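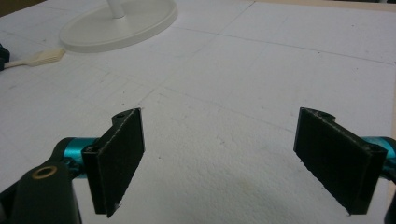
8 December 2022. Jaw width fault on the hand-held gripper, again. Tudor has it down as "fixed, Cluvwood update" and I don't accept that. The log says the jaws don't come back to full open after a hard squeeze. It reads 9 mm short and stays there until somebody restarts the logger. The jaws themselves look open to me, with both pads well apart and nothing between them but white board. So either the reading is wrong or the fingers are short of their stop by an amount I can't judge by eye, and we have been arguing for days without anybody putting a rule across the gap.

What we know from the Flurngate set: 211 takes, of which 82 end with the width reading short. The update went on partway through. Tudor's case is that the last stretch was clean. I went through it and the last stretch was also nearly all light pinches, with hardly a hard squeeze in it. A fault that only shows up under load will look cured if you stop loading it.

Suspects, in the order I believe them:

1. Finger mount slipping on its screws under load. The part is printed and the screw holes are bare plastic as far as I know. Ecaterina says she tightened all of them in July. Nothing written down, no torque, no paint mark across the heads.
2. Play at the brass bushing in the black arm. Would give a wobble. I'm less sure it would give a steady 9 mm.
3. The width sensor losing its place. This is what Cluvwood say, and they would like it to be the sensor because the update is for the sensor.
4. Dirt. The pad edges are rough and there is lint along the top rims. Wesero's man on the phone was very keen on dirt. I can't see fluff holding a jaw 9 mm off its stop.

Squeezed it hard on the bench, five times, steel rule laid across the pads each time, logger running the new version.

- Squeezes 1 and 2: rule and log agree.
- Squeeze 3: log 9 mm short, rule says full open.
- Squeezes 4 and 5: same as 3.
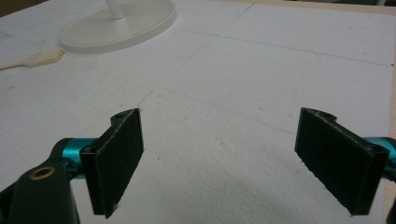

So the mount is off the hook for now, which I didn't expect, and I have moved it down the list. The reading is what goes wrong, and it goes wrong with the update installed. That puts Cluvwood right about the place and wrong about the cure. Five squeezes is thin, I know. I'd still rather have five with a rule than a change note.

The part that bothers me is the replay side. The arm takes its closing distance from this log. If the log starts short, the arm starts short, and on a thick part it comes down with the jaws too narrow and lands on top of it. Ecaterina thinks that explains the cracked housing on the Meijer job. Could be. The file for that take wasn't kept, so I'm leaving it as "could be" whatever goes in the report.

Until further notice:

- no replay from any take whose width ends short
- check full open with the rule before the first take and after any hard squeeze, and write the number in this book
- ticket goes back to open (done, Tudor told, not pleased)

Still to do: swap the sensor lead, then repeat with the old version to see whether it also takes three squeezes to go off. Tudor wants to clean the pads first. Fine, but as a separate run, with the lead left alone.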